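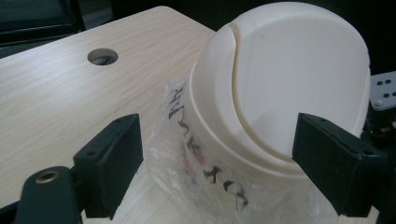
How many players do I need before I can set up a league in Stakton?

Four is the least it'll accept, counting you, and 12 is the most. I'd wait until you have at least six, because with four you'll be playing the same people every third weekend and everybody gets cranky by April.

Section 3: Setting up your private league

Hi again! If you've come straight from Section 2 you already have an account and a team name, and you've probably changed the team name twice (I'm on my fifth). Now we get to the part I like best, which is putting together a league for your own group. I've run one on Stakton for my Tuesday night soccer crowd for a good while now, and these are the steps I follow every season. Give yourself a quiet half hour for it.

3.1 Create the league

1. Sign in and open the Leagues tab. Tap New League.
2. Pick Private. Public leagues fill up with strangers, and you can't switch one over later.
3. Type a league name. Ours is the Pindham Cup, after the field where we play.
4. Choose the competition you want to score from. You can only pick one per league.
5. Choose Head to Head or Total Points. I go with Head to Head every time, it's so much more fun to beat one particular person than to creep up a table!
6. Tap Save. You'll land on the league page, and you're now the commissioner.

Note: Only the commissioner sees the gear icon. If a friend tells you the settings are missing, that's why.

3.2 Invite your players

1. On the league page, tap Invite.
2. Copy the join code. It's short, and ours this season was 1077.
3. Send the code however your group talks. I put it in the group chat and then text the two people who mute the group chat.
4. Watch the Pending list. Each name needs you to tap Accept.

Caution: Don't post the code anywhere open. I stuck it on our club page once and woke up to a queue of people I'd never heard of, all waiting to be let in. If that happens to you, tap Reset Code and send out the new one. Anyone you've already accepted stays in.

3.3 Set the squad rules

You'll find these under the gear icon, in Squad Rules. Everything here locks when the draft starts, so talk it over with your group first.

1. Set the squad size. I use 15, with 11 starters and four on the bench.
2. Set the budget. The starting figure is 88 million, and it's a good one. We tried a bigger budget and ended up with every team full of stars and no bargains to brag about.
3. Set the limit per club. Three players from any one real club is plenty.
4. Decide on captains. A captain scores double. You can also turn on a vice captain, who steps in if the captain doesn't play a minute. Turn it on. Please. We had a whole argument about this.
5. Tap Lock Preview and read the page from top to bottom before you confirm.

3.4 Run the draft

1. Pick a time when everyone can be online. We start at 8 p.m. and the early rounds go quickly.
2. Choose Snake for the order. Whoever picks last in round one picks first in round two, and so on back and forth.
3. Set the pick timer to 60 seconds. Ninety sounds kinder, but it drags.
4. Open the draft room ten minutes early so people can check their connection.
5. Tap Start Draft.

Note: If someone drops out, the app picks for them from their wish list. With no wish list it takes the highest rated player left, whatever the position. Dimas Kusuma finished one draft with five goalkeepers that way and still came in third, and we hear about it constantly.

Caution: Pause works only between picks. If you tap it while a timer is running, it waits for that pick to finish.

3.5 Trades and waivers

1. Go to the gear icon, then Trades.
2. Set the review window. I leave it at one day.
3. Choose who can block a trade. League Vote keeps you out of trouble with your friends. Commissioner Only is faster, if you don't mind the phone calls.
4. Set a deadline for the last trade of the season and tell everybody what it is.

If a trade gets stuck and the page shows message 455, one of the squads would go over budget when the trade goes through. Ask that manager to drop somebody, then tap Try Again.

Cup rounds and the playoff bracket are in Section 4.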